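4.2 Early warning along the Faulkner reach
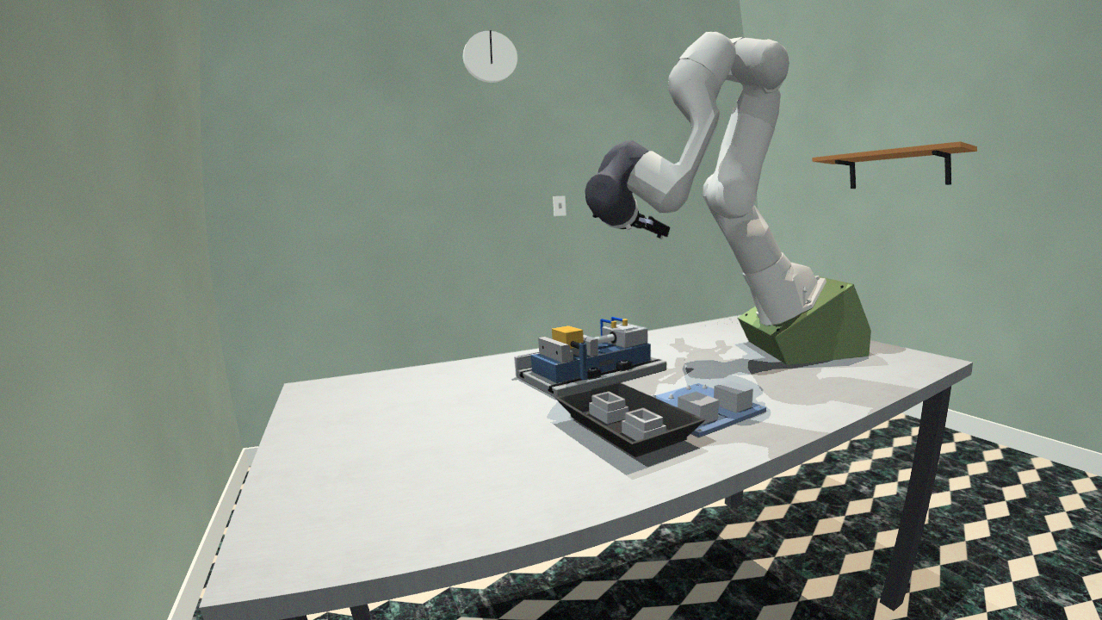 Figure 3. Simulated workspace: a white arm with a black parallel-jaw gripper above a table holding a blue-and-gray vise fixture.

We were delighted by how quickly a spill notice could travel once both sides of the border agreed on a shared form. Before June, the Gadex storage site upstream and the Brinus water works downstream each kept their own list of substances, with different names and different trigger amounts. A leak that counted as reportable on one bank could go unmentioned on the other! The joint form replaced both lists and covers 70 substances, ranked by the harm they do in fresh water.

The drill of February 19, 2020 put the form to the test. A release of 1000 litres of solvent was assumed at the Gadex loading bay during high flow, and the duty officer at Brinus had the notice in hand 18 minutes later. That left ample time to close both river intakes and switch to stored water. Earlier drills on the same reach had taken over two hours, mostly spent looking for the right phone number.

Flood conditions remain the hardest case, and to us the most interesting. Travel times in the Erkon model come from ordinary flows, and a swollen river carries a plume faster and spreads it across paddocks and side channels that the model leaves out. We are keen to see gauges added at the two tributary mouths, where even a rough reading of water level would sharpen the forecast a good deal.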